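# Flower sorting project: two arms, one table

**hellum_kid** wrote:

OK so our club finally has something to share! The project is called Vrettos (long story, it was the name on the whiteboard and it stuck) and the goal is for two arms to share one table and make up a mixed bunch of fake flowers, blue hydrangeas and red roses. Farhad Rezaei is our faculty advisor and he's been great about letting us try dumb stuff first.

We show it in May at the Brusberg student fair. Right now we drive both arms by hand and record every run. 70 good runs is the first target and then we train on them. I'm so into this, I dream in joint angles.

**raleck_fan** wrote:

Love it!! Why fake flowers though? And how are you doing the cameras?

**hellum_kid** wrote:

Fake because real ones wilt and we'd need new ones every week. For cameras, there's a fixed view of the whole table plus little ones on the grippers. First two are the table view, third is a close-up of a rose from a gripper camera:

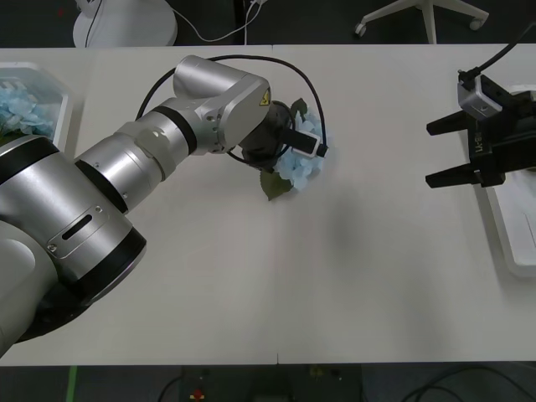
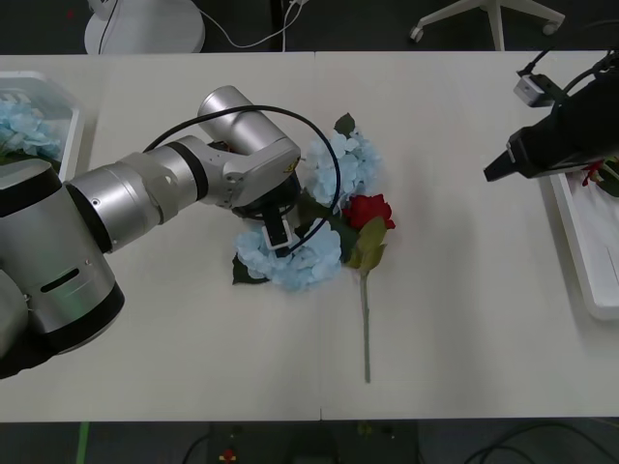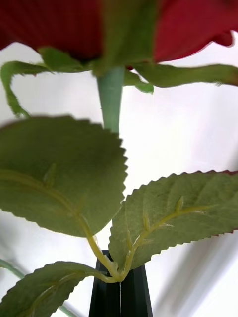
Anyway, the part I want opinions on is who goes first. At the moment the left arm gets priority over the middle of the table and the right arm has to wait its turn. It's safe but slow, and I'd love to get both moving together by the fair.

**torque_wrench_9** wrote:

Cool project, but I'd drop the second arm. You have until May. One arm that works every time beats two that argue over the middle. Our team tried two arms last season and spent almost 3 weeks on collisions alone.

**hellum_kid** wrote:

Nooo, the two arms are the whole fun of it! We did talk about it at Monday's meeting and the vote wasn't close. I hear you on collisions though. Did you split the table into zones or check distances live?

**torque_wrench_9** wrote:

Zones. Live checking was too much for our laptop. Fair enough if the club wants two, just keep a one-arm demo in your pocket.

**raleck_fan** wrote:

I disagree with the zones thing, at least for this. A bunch has to end up in one spot, so both arms need the middle at some point. I'd keep taking turns there and let them move freely everywhere else. Also what's your budget? We burned through 2,000 dollars on cables and mounts before anything moved, lol.

**hellum_kid** wrote:

Way less than that, the flowers were the only thing we bought new! Taking turns only for the middle is a really nice idea, I'll try it this weekend and post how it goes. And OK, fine, I'll save a one-arm version too.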